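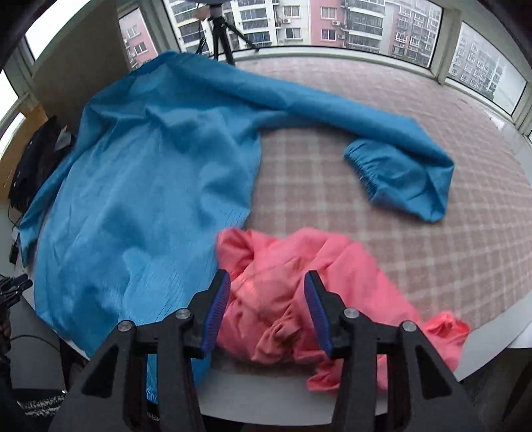 The Big Table Theory of Laundry

I folded clothes on my bed for most of my adult life, and I'd like those years back. The bed is soft, so nothing lies flat. It's low, so your back starts complaining by the second pillowcase. And if you run out of steam halfway through (I always did), you either sleep beside a pile of shirts or move the whole lot to a chair, where they stay until July.

Then last spring I moved into a second-floor apartment in Plimcombe, over what used to be the Tunley shoe shop, and the previous tenants had left a huge table behind. They couldn't get it down the stairs. I ate at one end of it for a week, and then one morning I dumped a basket of clean clothes on the other end and started folding standing up. Oh, the difference!

I called my friend Ye-seo Hwang to tell her about it and she was not impressed, mostly because she spent nine years in the finishing room at Hegazy, the uniform cleaners, and has never folded anything on a bed in her life. She came over the next weekend with a bag of pastries and a lot of opinions.

Her first one was about sleeves. I'd been folding the body of a shirt and then chasing the arms around afterward, tucking in whatever stuck out. Ye-seo lays the whole thing out face down, smooths the body from the collar to the hem with the flat of her forearm, and brings each sleeve straight across the back before she does anything else. If it has elastic cuffs, she gives each one a little tug sideways first so the gathers don't dry into a lump. A blue long-sleeved top with stretchy cuffs used to beat me every single time. Now it goes into a rectangle in three moves, and it stays one in the drawer.

Her second opinion was that you should always do the big things first. I used to start with socks, for the quick win. But big pieces eat up the table, and the small stuff can wait in a crumpled heap at the front until there's room. She also lets long things hang over the edge while she works on the middle, which I'd thought was cheating.

We disagreed about folding boards. I bought a Ranamex one years ago, after a very persuasive demonstration at a home show, and I still think it's handy for T-shirts. Ye-seo picked it up, opened and closed it a couple of times like a menu, and put it back behind the door. So we're leaving that one alone.

The table is staying put, at any rate. I've pushed it up near the window because the light's better for spotting stains, and I eat on the couch now. My mother is horrified.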